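Hodora Backdrops — Your Questions

How big are the printed backdrops?

Our standard size is 2000 mm wide, and most people find that plenty for a small room or a market stall. If you have a longer wall to cover, have a chat with Albertina Lobo in our Girstead workroom and she'll happily talk you through the 3790 mm width. Please measure your wall first, and then measure it again!

Can I have furniture printed on mine?

You certainly can, and it's a lovely way to give a bare corner a lived-in look without carrying a couch up the stairs. Sofas are our favourite, though we've also done bookshelves, fireplaces and one very grand piano for a school in Clusa. Tell us the colours you like and we'll send a proof before we print anything.

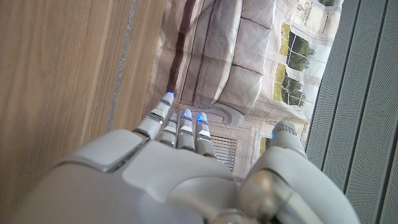 Sofa print, with the dark stripe showing beyond the fingertips

How far away should things stand from the backdrop?

We suggest leaving a gap of 800 mm if you have the space for it. That keeps shadows softer, and it saves the print from being bumped every time somebody moves. In a tight room, just do your best and shift your lamps about until you're happy — it's surprising what a small change can do.

My backdrop arrived with creases. What now?

Hang it up and leave it overnight, and many of them will drop out on their own. For stubborn ones, use a cool iron on the back with a tea towel in between. Please don't fold it again afterwards! Roll it around the cardboard tube it came on, printed side out.

Do you take custom orders for June?

Yes, as long as your artwork reaches us by 2018-05-24. The Teixeira range is kept in stock and can be ordered whenever you like.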